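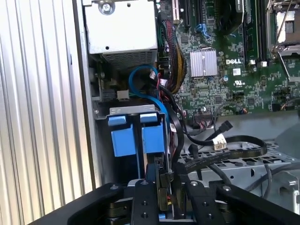

Giving Old Office Towers a Second Life: Our Semester at the Kurstead Repair Room

Final project report, Introduction to Hardware and Reuse

Why we picked this project

When our group first sat down to choose a topic, we had a long list of ideas and most of them involved building something new. What we kept coming back to, though, was the storeroom at the end of the hall in Kurstead, where the retired desktop towers from the offices and the library end up. There were 156 of them on the shelves when we began, stacked sideways and on top of each other, and the inventory sheet on the door said almost nothing about what was inside them. Some had been pulled out because they were broken, but plenty had simply been replaced when the staff moved over to laptops, and it seemed a shame to let all of that go to the recycler without a look.

So our question was a simple one. How many of these machines could be made useful again by students with ordinary screwdrivers, a bit of patience, and no money for new parts? We also wanted to write down the inside of a typical tower in words that a beginner could follow, because all of us remembered how confusing it was the first time a side cover came off and there was so much stuff in there!

Getting to know the inside of a case

We spent the first two weeks just looking, and I would recommend this to any group that takes over from us. It feels slow, but it saves you a lot of grief later on.

Most of the towers we worked on were Dells, and while the models differed from shelf to shelf, you soon start to recognize the neighborhood, so to speak. In the one we used as our practice machine, the power supply is a light gray metal box in the upper corner, with a grille of small holes for the air. Under it is the drive cage, and this was everyone's favorite part, because the drive carriers have bright blue plastic latches. In our notes we called everything blue a "friendly part," meaning a part that somebody at the factory expected a person to touch. It isn't a perfect rule (a blue SATA cable is blue too, and it doesn't open anything), but it helped the newer members of the group feel braver about reaching in.

On the other side is the motherboard, green and very crowded, with a silver finned heatsink and two black expansion slots. The board has the DELL name printed on it in white, right by a certification label, and we got into the habit of checking the labels early and copying down whatever was useful before anything was removed.

And then there are the cables. If I had to say where our hours went, I would say cables. The bundle that comes down beside the power supply is sleeved in black with red and yellow wires, and it shares its space with the blue data cable, which makes a big lazy curve on its way to the drives. More black cables head down through the middle behind the cage. When you are putting a case back together, it's very tempting to push all of that in wherever it fits and close the cover. We did exactly that on our first few machines and had to open them again.

How we worked

We settled on a routine by the third week and stuck with it for the rest of the semester. Each tower came out of the storeroom and got a strip of masking tape with a number. We unplugged it, held the power button in for a few seconds, and laid it flat on the long table. The cover came off, and the person opening the case drew a quick sketch of where the cables ran. Some of those sketches were lovely and some looked like spaghetti, but even the spaghetti ones turned out to be helpful at closing time.

After the sketch came the dust. We used soft brushes and a hand blower, and we held the fan blades still with a finger so they wouldn't spin. Then we took out any storage drives, put them in the locked cabinet for wiping, and reseated the memory. Only after that did we plug the tower in for a test.

Results went into Clirer, the shared logbook program that our department uses for lab work. We were a little grumpy about it at first, to be truthful, since paper was faster at the table. By November we were glad of it, because we could search for a symptom and find out that another pair had seen the same thing a month before. The logbook holds 339 entries from our group.

The helpful neighbors

Two outside groups made this much easier, and we want to thank them properly. Gosling, the secondhand shop near the bus station, gave us a box of mixed memory sticks and spare power cords and asked for nothing except a list of what we ended up using. The reading program at Plovura agreed to take finished machines for its homework room, and they were very kind about waiting when we fell behind in the middle of the semester.

What we found

We were surprised by how ordinary most of the faults were. Dust and loose memory came up over and over, followed by flat clock batteries and data cables that had worked partway out of their sockets. A tower that beeped sadly and showed a blank screen would often start normally after a cleaning and a careful reseating. We had prepared ourselves for burned boards and dead power supplies, and we did meet a few of those, but they were the smaller pile.

From the machines we couldn't save, we kept whatever was worth keeping. By the end, the parts drawers held 244 labeled pieces, counting memory, fans, cables, drive carriers, and heatsinks. Carriers deserve a special mention because they crack when they are forced, and a spare one in the drawer can rescue an otherwise healthy tower. We broke 2 ourselves, both in the first week, both by pulling before the latch was fully squeezed.

What was harder than we expected

Time was the big one. We had planned on a short visit with each machine, and a stubborn one could easily eat a whole afternoon. We should have set a limit and moved on, but when you have your sleeves rolled up and you are sure the answer is one more cable away, it's awfully hard to stop!

Lighting was another. The room has good light overhead, but once you lean over a case your own head gets in the way, and the space beside the drive cage gets dark quickly. A small clip lamp from one of our dorm rooms fixed this, and the next group should ask for a couple of them from the start.

We also underestimated the sharp edges. The metal inside these cases is thin and folded, and we went through a fair number of bandages before we bought gloves with grippy fingertips.

Notes for the next group

The sketches are in the blue binder, sorted by tape number. The screws are in egg cartons on the second shelf, and please keep the drive screws apart from the case screws, as they look very much alike and they don't fit each other's holes. The practice tower should stay at the end of the long table with its cover off, so that new members can trace the cables with a finger before they try a real one.

Anything with a red dot on the tape has been tested twice and is ready for parts. Anything with no dot at all is still waiting for somebody to open it up.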